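**Waaka Lake Station** is a freshwater field station on the eastern shore of Lake Waaka, near the village of Trudport. It is used for long-term monitoring of the lake and its inflowing streams, and for short stays by visiting research groups.

The lake covers 480 hectares and has a greatest depth of 39 metres. It is fed mainly by the River Wemero, which enters from the north through a belt of reed and alder. The water is brown and low in lime, and the lake is usually free of ice by May. The outflow, at Trudport, passes over a low stone weir built for a sawmill that has since closed.

The station was set up by the limnologist Abundio Tapia, who had studied the bottom fauna of the lake as a student. Its first building was a boathouse with one heated room. A laboratory was added later, along with a jetty and a hostel for visitors — the hostel stands on the former sawmill yard.

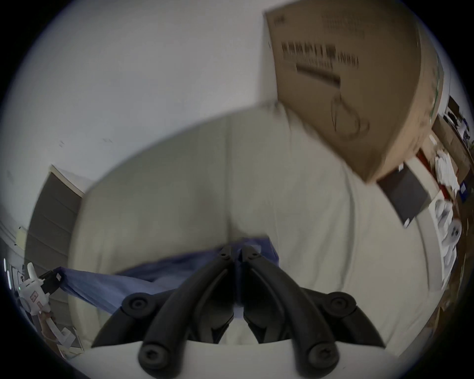
**Research and monitoring**

Water temperature, oxygen and clarity are measured at a fixed buoy over the deepest point. Stream samples are taken from the Wemero and from the Jistitano, a smaller brook that drains peatland to the south. The Jistitano carries much of the dissolved carbon reaching the lake, although its catchment is only 539 hectares.

Other work has dealt with perch growth, the spread of waterweed in the shallow bays and the release of methane from sediment. The sediment archive holds 468 cores, kept in a cold store beside the laboratory. Older cores may be sampled on request, but those from the deep basin are lent only in part.

**Access**

The station is reached by a gravel road from Trudport. Boats must be booked in advance, and visiting groups bring their own sampling nets.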